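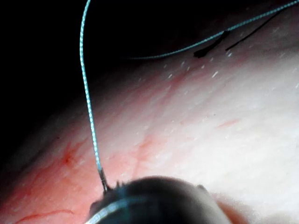 Notes from the second half of the semester. Last time I wrote about getting the console at the Drollmont lab to talk to our software at all, and that part has been stable for three weeks, so I won't go over it again.

Our project for the surgical robotics course is suturing. Specifically, the task is one stitch through a short cut, followed by a knot, done by teleoperation and logged so that a model can later be trained to do parts of it. Kaede Katayama has the operator's seat most of the time. She has the steadiest hands in the group and the most patience with the foot pedals. I do the logging, the time sync and the labels.

The log has joint positions for both arms, jaw angles, pedal state and the video streams. We write everything to one file per trial and name the file by trial number. As of this afternoon the last file is 2319. That number is larger than the number of useful trials, as the counter also goes up when somebody starts a recording and stops it right away. I have a script that throws those out. It has a bug with trials that are short but good, and I need to fix it before we report any totals.

Labeling is where the time goes. We split a trial into steps: reach for the needle, orient it, drive it, pull the thread through, wrap, grab the tail, tighten. Two people label the same trial and we compare the boundaries. "Reach" and "drive" come out close. The boundary between "orient" and "drive" was bad for a long time, with one labeler starting "drive" at first contact and the other at the point where the needle begins to rotate. We now use first contact. I had to redo 19 trials by hand after that decision.

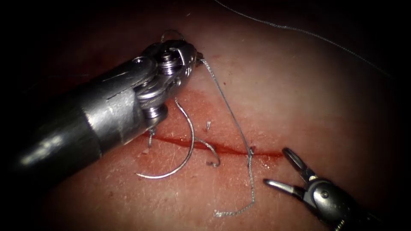

The knot is the harder half of the task. The wrap has to stay on the jaws while the other arm goes for the tail, and a braided thread has enough stiffness to spring off if the loop is too wide. If the tail is too short it pulls through the wrap, and if it is too long it ends up under something. Kaede's current habit is to set the tail length first and not touch it again. Her failed wraps went down when she started doing that, though I haven't run a proper comparison.

Depth is the other problem. The operator sees stereo and the model, for now, does not. A thread lying on the surface and a thread slightly above it can look nearly the same in a single view. The plan is to add a second view as input and see whether the grasp step improves. Our instructor suggested reading the Amano group's course notes on this, which I've done twice. They cover calibration well and say very little about thread.

Some settings, mostly for my own use later:

Motion scaling is at 3 to 1. We tried lower and the needle drive got jerky.

The video buffer is 200 frames. Smaller buffers dropped frames when the disk was busy.

Clock offset between the arm controller and the video machine is measured at the start of every session and written into the header. Don't skip this. I skipped it once in October and lost a full evening of trials.

The training code is in the group repository under Utitero, which is what we named the project when we needed a folder name in a hurry. The first model only handles the reach and the grasp. It runs on recorded data and has not moved an arm yet. That needs a sign-off from the lab, and the form asks for a stop procedure that I'm still writing.

We present at the Kurholm student session in November, ten minutes plus questions. Kaede will take the operator part and I'll take the data part. The slides have a title and one plot so far, and the plot has the wrong units on the vertical axis.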